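Visit to the Toveo workshop open day, 26th March

I came to the open day in Atard with my colleague Washington Coutinho, who teaches computing with me in Vasconcelos. Toveo repairs old office computers and gives them to schools, and we wanted to see how the work is done before we ask for any.

Our group had 20 visitors. Adelmo Sala received us and spoke for a long time about the stock. Last year 1,790 machines came in, and 253 of them were used only for parts.
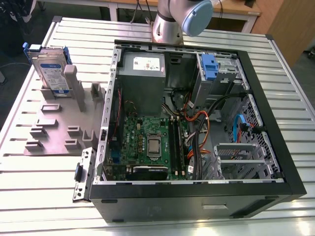 I had expected a more crowded bench. Mr Sala prefers to have one computer open at a time, lying on its side, so that a beginner can learn where each part sits. He asked us to name the parts before he named them. Washington knew all of them. I mixed up two cables and was corrected very kindly.

We also asked about memory, as our classroom in Brakavach has old machines which are terribly slow. The answer was that it is often the cheapest improvement, but one must check the board first.

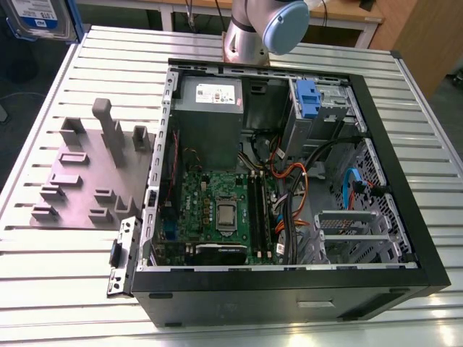
The open Dell tower, with the processor in its socket and no cooler on it.

After the coffee we saw the store room, which was cold and very well labelled. The visit took 3 hours. The bus back leaves from the other side of the road, and we missed the first one.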